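Comment un coquillage devient du marbre

As-tu déjà posé la joue sur un plan de travail en marbre, un après-midi d'été où il faisait vraiment trop chaud ? C'est frais, c'est lisse, et si on approche le nez on voit des petites lignes qui partent dans tous les sens, un peu comme les rivières sur une carte. Eh bien, cette pierre si bien polie a commencé sa vie au fond de la mer, il y a très, très longtemps, bien avant les dinosaures pour certains marbres !

Remontons donc jusqu'à cette mer. L'eau est tiède et peu profonde, et elle est remplie d'animaux minuscules, de coraux et de coquillages. Tous fabriquent leur coquille ou leur squelette avec la même matière, le calcaire (c'est aussi lui qui laisse des traces blanches au fond de la bouilloire). Quand ces animaux meurent, leurs coquilles tombent au fond, se cassent en miettes et forment une sorte de boue claire. Une couche, puis une autre, puis encore une autre, pendant des millions d'années. Les couches du dessus appuient sur celles du dessous, l'eau s'en va, les miettes se collent entre elles, et voilà une roche toute neuve : la roche calcaire.

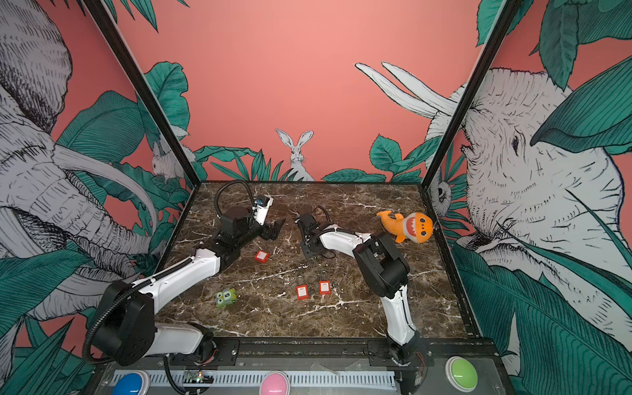 Mais le calcaire, ce n'est pas encore du marbre. Pour le devenir, il doit faire un grand voyage vers les profondeurs. Tu sais peut-être que la surface de la Terre est découpée en énormes morceaux, les plaques, qui se déplacent à peu près à la vitesse où poussent tes ongles. Parfois deux plaques se rentrent dedans, tout doucement, et elles entraînent des roches loin sous la surface. Là-dessous, il fait terriblement chaud et tout est serré, serré, comme si on avait posé une montagne entière sur ton cartable.

Alors il se passe une chose étonnante. Le calcaire ne fond pas, il reste solide, et pourtant il se transforme de l'intérieur. Ses grains grandissent et s'emboîtent les uns dans les autres comme les pièces d'un puzzle. Les coquillages, eux, s'effacent presque toujours. Les géologues disent que c'est une roche métamorphique, un mot bien long qui veut simplement dire « qui a changé de forme », un peu comme la chenille qui devient papillon, sauf que c'est beaucoup plus lent et qu'il n'y a pas d'ailes à la fin.

Et les couleurs, alors ? Un calcaire très pur donne un marbre blanc. S'il y avait un peu de fer mélangé à la boue, on obtient du rouge, du jaune ou du brun. Des restes de plantes ou d'animaux très anciens peuvent donner du gris ou du noir. Quant aux veines, elles viennent souvent de fissures : la roche craque, de l'eau chargée de minéraux se glisse dedans et y laisse des cristaux, souvent blancs. Certaines veines font à peine 2 millimètres de large, d'autres sont aussi épaisses que ta main.
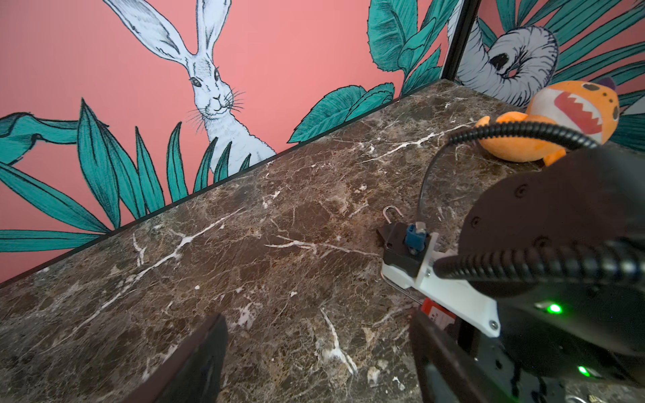 Reste à aller chercher la pierre ! Yvette Boychuk a travaillé longtemps à la carrière de Mangundap, à 800 mètres d'altitude, et elle se souvient surtout du mois de février, quand il fallait monter avec deux paires de gants. On découpe les blocs avec un long câble garni de petits grains de diamant, qu'on arrose sans arrêt pour le refroidir. Ensuite, les blocs sont sciés en tranches, puis polis avec des disques de plus en plus doux, jusqu'à ce que la pierre brille.

Une dernière curiosité, pour les gourmands d'expériences. Si on chauffe du marbre dans un four à environ 900 degrés, il perd un gaz et devient de la chaux, une poudre blanche que les maçons utilisent depuis l'Antiquité (celle-là, on la laisse aux grands, car la chaux brûle la peau). À la maison, demande plutôt à un adulte un petit éclat de marbre dont personne n'a besoin, et verse dessus quelques gouttes de vinaigre. Approche l'oreille, regarde bien avec une loupe : de toutes petites bulles peuvent apparaître. Le vinaigre attaque le calcaire, et c'est aussi pour ça qu'on essuie vite le jus de citron sur une table en marbre !

Les mots à retenir
Calcaire : roche souvent formée de restes de coquilles et de squelettes marins.
Plaque : très grand morceau de la surface de la Terre, qui bouge lentement.
Métamorphique : se dit d'une roche transformée par la chaleur et la pression.
Carrière : endroit d'où l'on extrait la pierre.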